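Does your recycling go anywhere? A grumble in several parts

The leaflet came through the door in October, on thick shiny paper with a plastic window in the envelope. It told us that our borough is now "on the journey to zero". It didn't say which year the journey ends or what we'd be zero of. I kept it, as I keep all of these, in a drawer with the previous ones, which promised roughly the same thing in a different shade of green.

I should say I do sort my rubbish. I rinse, I squash, I take the lids off when told to and put them back on when told the opposite. What I have trouble with is being asked to believe in it. 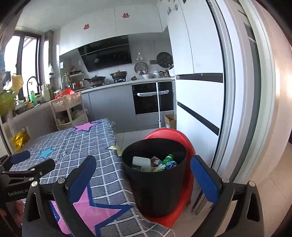 Bottle, carton and the rest, all in together.

Take cartons. Under the old rules they went with paper. Then they went with plastics. Now, according to the leaflet, they go with plastics "where facilities allow", and when I rang to ask whether facilities allow, I was on hold for 26 minutes and then told to look at the leaflet. A drinks carton is mostly card with a thin layer of plastic and sometimes a layer of foil, all stuck together so that it doesn't leak. Pulling those apart again takes a particular sort of plant, and there aren't many. If yours isn't going to one, I'd like to know what the lorry is for.

My friend Inna Stelmakh used to work in the office of a sorting firm called Gastau, and she is the only person I know who will talk about it without using the word "journey". She told me that the figure councils like to quote is the weight collected. It's measured when the lorry comes in. What gets thrown out again on the sorting line is another figure, and what gets sold on is a third, and by the time you reach the third one the press office has gone home.

So I wrote and asked for the third one. I got back a spreadsheet with 162 rows and no column headings. One row said 1,491. Tonnes? Complaints? I wrote again and was thanked for my interest. 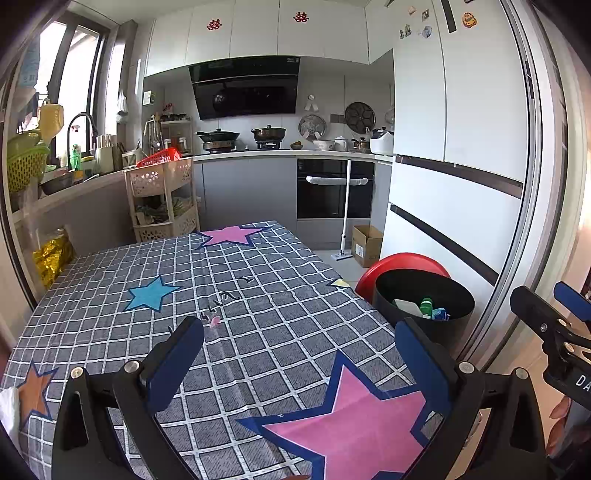

The other thing that gets my back up is the app. We have been given an app, by a company called Trellix, which awards you points for putting your bin out. I have 80 points. They can be swapped for money off a reusable coffee cup, of which I already own more than I have hands. The points arrive whether there's anything in the bin or not, as I found when I pressed the button from a train.

Fumiko Hamada, two doors up, thinks I'm being unfair. She says habits have to start somewhere, and that her grandchildren now argue about which bin a yoghurt pot belongs in, and that this must be worth something. Maybe it is. I'd be happier if one of the adults could settle the argument.

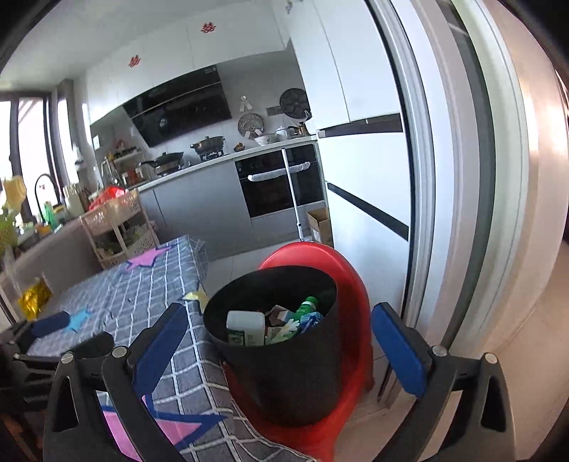 Tetsuya Ebihara
Writer, reluctant rinser

I don't think anybody is lying, mostly. I think a weight on a weighbridge is easy to get and a true answer is expensive, and we've been given the easy one. Glass and drinks cans I'm fairly sure about. There are people who will pay for them, and things people will pay for tend to get where they're going. Films, pouches, black trays and anything with "please recycle" printed on it in a leafy typeface, I have my doubts.

If you want to try this at home, ask your council two questions. Where does the mixed plastic go after the sorting line, by name of firm? And how much was turned away last year? Ask in writing. Mine took so long over the first that I'd forgotten I had asked, and the reply gave me the address of the depot, which I can see from the bus.

I've written a third time about the 1,491. I'll put the answer up if one comes.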